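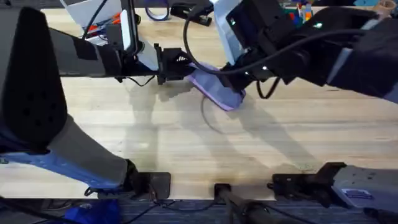 October 19, 2022

Logwood again. Third week on this and I still can't get the same purple two batches running. Writing this down before I forget which jar was which.

Vat A, the old extract, the brown tub with no lid. Cotton, scoured last week, alum mordant. Went in gray-violet and stayed there. Rinsed it, hung it, came back after lunch and it was more gray than violet. Liette says it looks like dishwater. She's not wrong.

Vat B, new chips from Lavoie, soaked overnight in tap water. Much better straight out of the pot, real purple, a bit blue. Simmered at 66 C the whole way, didn't let it climb. Lorenz wants it hotter, I think hotter is what browned the last lot. We had this argument already in the summer and neither of us wrote anything down so we're having it again.

Vat C, same chips, water from the Drememstead well. Hard as nails, that water. Color went bluer in the first few minutes, then sort of flat. Chalk? Should test the pH properly, the strips in the drawer are ancient and all turn the same green whatever you put them in. ORDER STRIPS.

Recipe as used for B, so I-seul can repeat it without me:
- 1000 g dry cotton, wetted out in warm water till it sinks
- alum plus a little washing soda, dissolved separately, combined slow (it foams, use the deep pail)
- chips in the mesh bag, not loose!! I picked splinters out of Monday's batch for an hour
- cloth in, stir every few minutes, keep it under the surface
- heat off, leave it in till the pot is cool enough for a bare hand
- rinse cold, no soap on the first rinse

Left out the chalk afterbath on purpose. Will try it on half of the next piece.

Lightfastness. Window strips have been up 16 days now. Half of each one is under card. Took the card off this morning:

alum only - faded, plain to see from across the room
alum + iron - barely moved but it was nearly black to begin with so who cares
alum + tannin first - best of them. Slight shift to the red side, edge of the card just visible

So tannin first. Davina has been saying tannin first since she got here, will have to tell her. Oak gall is expensive, sumac is free if somebody goes and picks it, but it's late in the year for leaves. Ask Lucie if the dried stuff from the barn is still any good or if mice got in it.

Washing. Cut a square off each of the 7 samples and ran them in with white cotton. Two bled. Both from vat A, both unrinsed enough imo. The white came out a sort of weak pink which I did not expect at all from a gray cloth. Kept it, pinned on the next page. Want to redo with the Grarow soap instead of the stuff from under the sink, that has brightener in it and messes up any comparison of the shade.

Uneven patches. Still getting the pale blotches along the folds on anything wider than my arm. Same thing on the B piece, one long stripe where it sat doubled over in the pot. Not enough room. Either smaller pieces or the big kettle, and the big kettle has the iron rivets which sadden everything near them. Lorenz thinks we could line it. With what? He didn't say.

Asked Batano about a stainless one with straight sides. Quote came back and I've put it in the folder, don't look at it on an empty stomach. Secondhand maybe. Restaurant closing sales, Liette keeps an eye on those.

Scouring - I now suspect this is half the trouble. The cotton from the second bolt still beads water in places even after a full boil. Put a drop on it and it just sits there. First bolt soaks it up right away. So the two bolts are not the same no matter what the label says, and I've been comparing vats A and B on different cloth. Argh. That means the A result is not worth much. Redo A on first bolt before throwing the old extract out.

To do
redo A, first bolt
half of next B piece with chalk afterbath
well water w/ fresh strips
label the jars. with a pencil, marker comes off in the steam
new card for the window strips, leave them up until December
tell Davina

Somebody has had my good tongs. The wood ones, with the burn. Please put them back by the sink.

Extract weight left in the brown tub: didnt weigh it. Tomorrow.

3 comments · 5 shares
Contact the dye room | © 2022 Drememstead Workshop Notes | Back to top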